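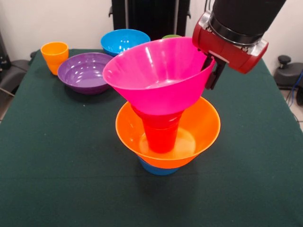
Reading time: 3 minutes

3. Filling the Umix and first mixing

Please read this section completely before you fill the mixer for the first time. It is valid for the Umix table mixer from Ferkard with the 300 ml jar. If your mixer has the large jar, please use the separate sheet which is packed under the lid.

The Umix is made for cold liquids and fine powders, such as salad dressing, pancake batter, milk drinks and thin sauces. It is not made for dough, ice or whole nuts.

3.1 Before you start

Wash the jar, the lid and the mixing blade with warm water and a little washing-up liquid. Rinse them well and let them dry in the air. The motor base must never go into water. Wipe it only with a damp cloth.

Choose a flat and stable table. If you put a cloth under the mixer, it should be thin and must not slide. The rubber feet hold best directly on the table.

Keep ready:
- a funnel with a narrow spout
- a cup for the liquid
- a bowl for the dry ingredients
- a bowl for the finished mixture

Note: The funnel is not supplied with the Umix. Any clean kitchen funnel can be used if its spout goes through the filling hole in the lid. Plastic funnels are suitable and do not scratch the lid.

3.2 Putting the jar on the base

1. Check that the mains plug is not in the socket.
2. Put the mixing blade on the pin inside the jar and press it down until it sits firmly.
3. Place the jar on the base with the handle to the right.
4. Turn the jar clockwise until you hear a click.
5. Lift the jar a little by the handle. If it comes off, the click was not complete. Repeat step 4.

CAUTION: The edges of the mixing blade are sharp. Hold it only by the grey cap in the middle.

3.3 Filling

1. Pour the liquid into the jar first. When powder lies on the bottom, it sticks under the blade and is difficult to remove.
2. Close the lid and open the small cap of the filling hole.
3. Put the funnel into the filling hole and hold it straight with one hand.
4. Add the powder slowly, one spoon after the other. If it stays in the spout, tap the side of the funnel lightly. Do not push it down with a knife or a fork.
5. Take out the funnel and close the small cap.

Do not fill above the upper line on the jar. Mixtures with milk or egg become bigger during mixing, and for these you should stop at the lower line.

Note: We recommend practising the filling with water only, with the jar standing in a wide bowl and not on the base. In this way you learn how fast your funnel lets the liquid through, and the table stays clean.

CAUTION: Never fill the jar with hot liquid. Steam can lift the lid and you can be burned. Let soups and sauces become cold first.

3.4 First mixing

1. Put the mains plug in the socket. The lamp on the base becomes green.
2. Lay one hand on the lid and turn the knob to position 1.
3. When the powder is wet everywhere, turn the knob to position 2.
4. Turn the knob back to 0 and wait until the blade stands still.
5. Pull out the mains plug, turn the jar anticlockwise and lift it off.

A light smell from the motor is normal at the first use. It goes away after a few mixings. If the smell is strong, or if the lamp becomes red, switch off at once and read the table of faults on page 11.

3.5 After mixing

Empty the jar directly. Dried batter is hard to remove from the seal. Fill the jar with clean water to the lower line, close it and mix for a short time at position 1. Afterwards wash all removable parts as written in 3.1, and also the funnel, especially the inside of the spout.

Spare seals and lids can be ordered from the Ferkard service point in Hastwood. Please give the type number from the underside of the base with your order.

Text last revised: 20 Apr 2023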